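Tidomville Workshop Notes
Posted by Dymphna Horgan, 2 November 2021

1/ Big day on the two-arm table! We finally did the proper service I've been promising since we moved the whole thing over to the Pranetti bench. Notes here for anyone looking after a similar setup, and for me, next time I forget the order.

2/ First job was cables. The one on the left arm had been rubbing at the wrist, so I gave it a much more generous loop and re-tied it down the link. If you do one thing this month, do this. Run the arm through its full reach by hand with the power off and watch where the cable goes tight.

3/ Then the gripper fingers. I backed off the screws, cleaned out the linkages with a dry brush (rice dust gets EVERYWHERE) and did them up again a little at a time, swapping sides as I went. I took 19 screws out and 19 went back in, which is a personal best.

4/ Recalibration next. The right arm was closing 3 mm off centre, enough to nudge a bowl sideways before it had hold of it. Recep Akbulut wrote us a lovely little zeroing script and it took five minutes. I used to lose a whole afternoon to that!

5/ And then the fun part — back to table clearing. Brown tray, yellow plate, bowls, cup, chopsticks, grey dish rack on the right. 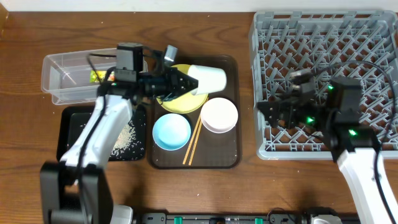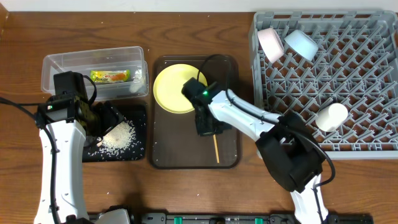
6/ Donal Mulcahy asked whether the fingers need rubber tips for cups. We tried them in our old place and I went off them pretty quickly. They picked up grains and then left them in the bowls. Bare fingers, slower close, much happier.

7/ Tadhg Buckley reckons I should be checking the rail bolts before the calibration, and that zeroing an arm on a rail that can still shift is a waste of a good script. Fair point! I did them last. They were snug, but I've moved them to the top of the list.

8/ So the new order is rail bolts, cables, fingers, zeroing, then a slow test with one cup before you let it anywhere near the full tray. I've taped it to the side of the bench.

9/ Still to sort — the left gripper has a faint click when it opens wide. Might be a worn pin in the linkage. I've got 2 spares in the drawer and I'll swap one in on Friday. If you've chased that same click, please tell me what it was!

We use cookies to remember your settings. Accept | Manage

© 2021 Tidomville Workshop Notes | Contact | Back to top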